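Drive belts on small machines: tips from the Laltham workshop
Posted by Nerea Pacheco, August 16, 2023

Most of the belt trouble that comes through our door is on shredders, cement mixers, pillar drills and older ride-on mowers. The belts are all much the same and so are the faults. These notes were written for people who do their own repairs at home and have a spanner set and a vice. They leave out toothed timing belts on engines, where a mistake can wreck the engine and you should follow the maker's book.

Before you touch anything

Unplug the machine or take the lead off the spark plug. Switching off at the wall is not enough if someone else is in the house. On a mower, take the key out as well and leave it in your pocket.

Draw the belt path before you loosen the tensioner. A rough pencil sketch will do, with arrows for which side of each pulley the belt runs on. Mark the idlers that press on the back of the belt, as these are the ones people get wrong when it goes back together. If there are wire belt guides near the pulleys, draw those too. The belt goes inside them.

Reading the old belt

Wipe it down with a dry rag and look for the number on the outer face. It is often half gone. Turn it slowly under a lamp held low to one side and the print will usually show up. A part number such as Hetus 181 tells the shop everything. If all you have is a size, you need the section (the width across the top and the depth) and the length.

Length is where the mistakes happen. Some makers give the outside length and some the inside, and on a short belt the difference is enough to stop it fitting. A belt sold as 700 mm may be either. Ask which before paying.

If the print has gone completely, cut the old belt square across, lay it flat along a tape measure and read the outside length from that. Only cut it when you are certain it is scrap. For a belt that snapped and left bits behind, run a piece of string round the pulleys with the tensioner halfway along its travel, mark it where it meets and measure the string. The string gives you something close to the length the belt needs to be, but take the machine's model number to the shop as well.

Do not measure a badly stretched belt and order the same length. Go a size down from your measurement and check it against the tensioner travel.

What the wear tells you

Shiny, hard sides mean the belt has been slipping. Look for a weak tensioner spring or oil on the pulleys.

Cracks across the underside are age. Fit a new one.

One side worn more than the other means the pulleys are out of line. A new belt will go the same way until that is put right.

Frayed cord along one edge usually means the belt has been rubbing on a guide or a bracket. Look for a bright line on the metal.

A lump or a flat spot that thumps as it goes round comes from the belt being held still while the pulley turned, often from a jammed shredder or a seized mower deck. Free off whatever jammed before fitting the new one.

Black dust under the guard is normal in small amounts. A heap of it is not.

Cleaning the pulleys

Scrape packed dirt out of the groove with a sliver of hardwood. A screwdriver will leave a burr, and a burr eats belts. Finish with a rag and a little methylated spirit on bare metal pulleys, and plain soapy water on plastic ones. Let them dry.

Run a fingertip round inside the groove with the machine unplugged. It should be smooth and straight-sided. If the belt has been sitting on the bottom of the groove and polished it, the pulley is worn out and needs changing with the belt. Spin each idler by hand while you are there. A good one turns quietly and stops by itself. A dry, rattly one should be changed now.

Checking the line

Lay a steel rule or a straight piece of angle across the faces of both pulleys. It should touch at both edges of each. If it rocks, slacken the grub screw on the motor pulley and tap it along the shaft with a block of wood. Check again after tightening, as pulleys often creep when the screw bites. On drills with stepped pulleys, make sure the belt is on matching steps top and bottom.

Fitting the new belt

Slacken the tensioner right off. On the common mixer drives this is an 11 mm nut behind the guard, and it is nearly always rusty. Give it penetrating oil the evening before.

Never lever a belt over the rim with a screwdriver. It breaks the cords inside and nothing shows on the outside, then the belt fails early and gets blamed on the shop. If it will not go on by hand, the tensioner is still too far out or the belt is the wrong one.

Once it is on, turn the pulleys over by hand, a few full turns, keeping your fingers well back from where the belt meets the groove. Then compare it with your sketch.

Tension

Press the middle of the longest run with your thumb. On most small machines it should give by the depth of the belt or slightly more. Too slack and it will squeal when starting. Too tight and the bearings suffer, and bearings cost more than belts.

Run the machine with nothing in it for three minutes, unplug it, and check the tension again. New belts settle. Check once more after the first proper job.

Belt dressing and sprays

We do not use them. A belt that squeals is slack, worn or oily, and the spray only quietens it for an afternoon. The sticky sort also collects grit. If oil has got on a fairly new belt, wash it in warm water with washing-up liquid, rinse it and hang it somewhere airy. A belt that has gone soft or swollen is finished.

Keeping spares

Hang belts over something wide and rounded, such as an offcut of drainpipe screwed to the wall. A thin nail puts a kink in them over a winter. Keep them out of the sun and away from the freezer or any large electric motor. Do not keep them in the same cupboard as petrol or thinners.

Tie a card label to each belt with the machine, the part number and the month you bought it. If you cut the cardboard sleeve off to hang the belt up, the sleeve can be the label. A spare bought in May will still be good several years on if it has been stored properly, though it is worth flexing it backwards and checking for fine cracks before you fit it.

For longer belts that will not hang clear of the floor, coil them loosely and put them flat in a drawer with nothing heavy on top. Do not fold them sharply and do not hold the coil with wire.
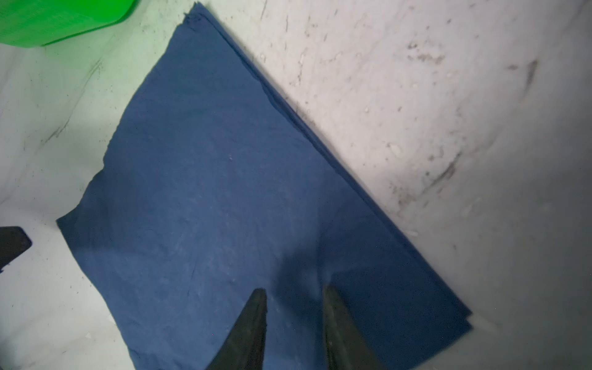
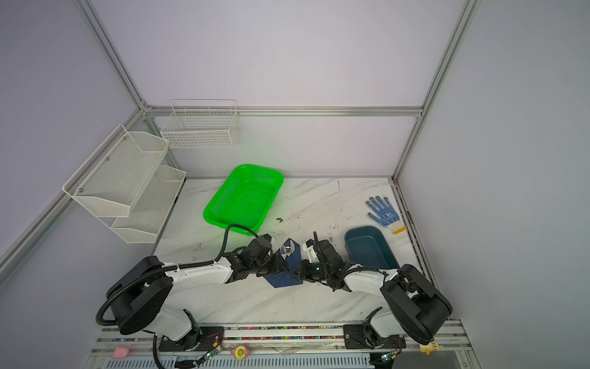

Remedios Mateos writes that she had the squeal on her Escobar mixer through two new belts, and the fault in the end was the motor mounting. One of the bolts had worked loose, so the motor swung in slightly whenever the drum was loaded and the belt went slack. With the mixer standing idle the tension felt perfect. She suggests gripping the motor with both hands, with the plug out, and trying to rock it before ordering anything. She also asks whether the link type of belt, the sort that comes by the length and clips together, is any good on a pillar drill.

It is fine on a drill and runs quietly. Fit it with the arrows pointing the way the belt travels, and take out a link if it stretches after the first few hours. We would not put one on a mower deck.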